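Robotics Laboratory Handout: Setting Up and Maintaining the Tabletop Stacking Cell
Osteler Technical Institute, Dendholm Campus
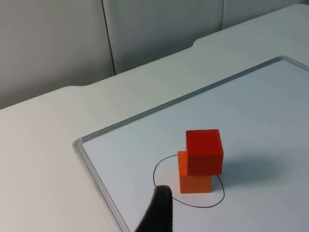
The stacking cell is shared by all sections of the course, and each section leaves it in working order for the next. These notes cover the start-of-session setup, the calibration of the wrist camera, the care of the gripper fingers, and the faults that students may correct themselves. Work on the arm's joints, power supply or controller is reserved for laboratory staff.

1. Before power is applied

Confirm that the emergency stop is pressed in and that the controller key is in the Off position. Check the arm cable from base to wrist for kinks. The camera cable must have enough slack for the wrist to turn through its full range; a tight cable pulls the camera mount out of line and spoils the calibration.

Set the whiteboard flat on the desk and press it against the locating stops. It must not rock. Erase old marks with a dry cloth before drawing a new target region. Do not use solvent cleaner, which leaves a film that the cubes slide on.

2. Drawing the target region

The target region is drawn freehand with a thin black marker as a single closed line. It need not be a regular shape. The vision program, Frade, accepts any closed outline but rejects one with a gap, so go over the line again if it is faint. Leave clear board in front of the stacking position so that the fingers can approach and withdraw without touching the cubes.

Smudges from earlier sessions are acceptable if they are paler than the new line. Where Frade reports two regions, an old outline is usually the cause.

3. Lighting and camera calibration

Switch on the desk lamp and leave the overhead lights as found. Cube shadows should fall to one side and stay soft. A hard shadow may be read as part of the outline, and a red cube in deep shade may be confused with an orange one. If colors are misread, adjust the lamp first and the color thresholds second.

Run the calibration routine from the Pusby console. The routine takes 6 views of the calibration card and reports an error score. A score of 69 or lower is acceptable. Repeat the routine once if the score is higher. If the second score is also too high, check the camera mount screws and report the result before continuing.

4. Gripper fingers

Inspect both fingers at the start of every session. Look for cuts, flat spots and loose material at the tips. Wipe them with a damp lint-free cloth and let them dry fully before use. Fingers are replaced as a pair after 492 recorded grasps, or sooner if either is damaged. Reset the grasp counter only when new fingers have been fitted.

After replacement, repeat the tip height check. Lower the arm at slow speed until the tips are just clear of the board, then store the position. The previous value must not be reused.

5. Common faults

Upper cube placed off center. An overhang that always falls on the same side indicates a calibration offset. One that varies between trials suggests slipping at the fingertips. Record the direction of the overhang before moving the cubes.

Lower cube pushed during release. Reduce the opening width and confirm that the fingers withdraw straight up.

Code 149 on the console. The wrist camera has lost its connection. Stop the program, press the emergency stop, reseat the cable at the base end, and restart from Section 1.

6. End of session

Return the arm to its park position before removing power. Put the cubes in the drawer, erase the board, and enter the calibration score and grasp count in the cell log. Faults are to be entered even if they were corrected during the session.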